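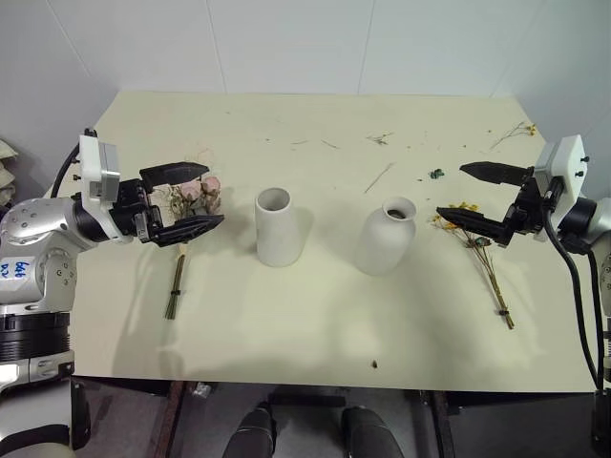 Section 7. Recovering from a Grip Fault on a Two-Arm Workstation

7.1 Scope

This section applies to Zarik two-arm workstations used for handling dried flowers, grasses, and other brittle stems. It covers fault 527 (grip force out of range) and fault 1353 (finger travel blocked). For collisions between the arms, refer to Section 8.

Revised January 2018. This revision replaces the earlier recovery procedure, which allowed the operator to clear fault 1353 from the panel without inspecting the fingers. That procedure must no longer be used.

7.2 Background

Dried plant material sheds when it is gripped, lifted, or set down. Fragments collect on the tabletop and can work their way into the texture of the finger pads. At the Skendden site, a gripper with debris under one pad reported a closed position while the bundle was still free to slide. The operator reached in to catch the bundle before the arms had been stopped, and the second arm started its next move. The operator's hand was struck. The cause was recorded as a fouled pad together with entry into the work area during a live program.

WARNING: Both arms remain powered after fault 527 or fault 1353. A fault on one gripper does not stop the other arm. Do not reach over the table until step 3 is complete.

7.3 Recovery procedure

1. Press the stop button on the operator panel. Wait until both arm indicators show red.

2. Note which gripper reported the fault, and whether either gripper is holding a bundle.

3. Turn the motion key to LOCKED and remove it. The person doing the work must keep the key until step 9.

4. If a gripper is holding a bundle, support the stems below the fingers with one hand. Open the gripper with the manual release on that arm. Do not pull the bundle out of closed fingers.

5. Remove all bundles and vases from the table. Set aside any bundle with a loose or broken tie.

6. Brush both finger pads from the base toward the tip with the soft brush supplied. Inspect the pads under good light. Replace any pad that is torn or lifting.

7. Clear the tabletop of twigs, stem pieces, and crumbs, including the strip along the back wall. Use a vacuum with a brush head.

CAUTION: Do not use compressed air. It drives fine debris into the wrist housings and onto the camera windows.

8. Wipe each wrist camera window with a dry lint-free cloth. Check that the cable on each arm hangs freely and is not pinched at the table edge.

9. Confirm that the work area is clear of people and tools. Return the key and turn it to READY.

10. Run the empty-grip test on both arms. The panel must show PASS for each arm before any vase or bundle is put back on the table.

Note: The test must be run on both arms even if only one reported a fault.

7.4 If the fault returns

If the same fault returns during the same shift, lock the workstation out and attach a service tag. Do not raise the grip force limit to clear fault 527. Pads are ordered from Nosico under part number 3092. Record each fault on Form 3292 and send the completed form to Lapointe Service.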